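Re-zeroing the Lerkeo, or where my evenings went in March

So the left arm on the Lerkeo has been closing on air. Not every time, maybe one grab in five, but always the same way: it goes down a hair short of the cloth, the fingers come together, and up it comes with nothing. If you have ever watched a two-arm machine proudly lift an imaginary shirt and then try to fold it, you know how that feels at eleven at night.

I did what everybody does first and blamed the software. I rolled back the Deng controller to the version I was running over the winter, lost an evening to that, and got exactly the same misses. Then I blamed the camera mount, took it off, cleaned it, put it back, re-ran the camera check. Same misses! At that point I finally got out the feeler gauge and looked at the fingers, which I should have done before touching anything else.

The left gripper was opening lopsided. One finger traveled its full distance and the other stopped early, so the middle of the grip had wandered over to one side. The zero was off by 22 encoder ticks. That doesn't sound like a lot, and for picking up a block of foam it isn't, but for pinching a fold of thin fabric it's the whole ballgame.

If you have the same grippers, my order of work goes like this. Power down the arm and wait for the drive light to go out. Unplug the cable at the gripper (pull on the plug, please, I have killed one by tugging the wire). Four screws hold the fingers on, and mine had let go enough that I could turn two of them with my hand. I wiped the old thread locker off, put on a drop of the blue stuff, and snugged them down evenly, a bit at a time, going corner to corner. Then plug in, power up, close the fingers gently on the 40 mm gauge block and set zero from the Pluka screen. Open, close, open, close. Check it again warm, after a good long run of cycles, and only then save it.

I did the right one too while I was in there. It was fine, but I like them to have the same birthday.

After that comes my favorite part, which is trying it on real laundry. I use a soft gray seat for this and not the bench, mostly out of stubbornness. A hard table lets you get away with too much. On a cushion the surface gives when the fingertips touch down, and if your zero is bad you find out right away. My usual test piece is a red and white jersey dropped in a heap, any old way it lands.

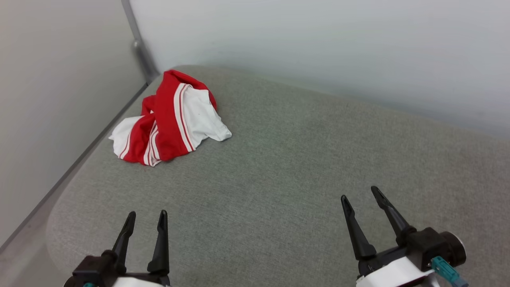

Both grippers open, jersey waiting on the cushion.

I like the jersey because it's slippery and it has those thin white stripes along the red, so I can tell from the video afterward which bit of cloth the fingers went for. With plain gray towels I was forever squinting at gray on gray. A big white area next to a big red one is a gift when you're reviewing clips with a cup of coffee in the other hand.

The first batch after the fix was 111 grabs, with the jersey dropped fresh each time. Left arm missed twice. Two! Both were real misses where the fold slid out, too, none of that closing on air business. I'll take it. The right arm did what it always does, which is make the left one look bad.

Before you write in: yes, I know Barnusus sells a finger set with a dowel pin that holds the alignment for you. I've looked at it many times. It costs more than I want to spend on this hobby before summer, and the stock fingers are okay as long as I check the screws. I've put a line of paint pen across each screw head onto the finger, so now I can see at a glance if one has started to turn.

Other bits from the notebook. The zero did not survive a full power cut the first time, and I had to hit save twice on the Pluka before it stuck — no idea if that's a bug or me. Wrist temperature looked normal throughout. The next screw check is at 177 hours on the counter, and I've taped that number to the side of the power supply where I can't miss it.

Still on the list is the cable on the right side, which I want to re-route with a bit more slack before I start on pants.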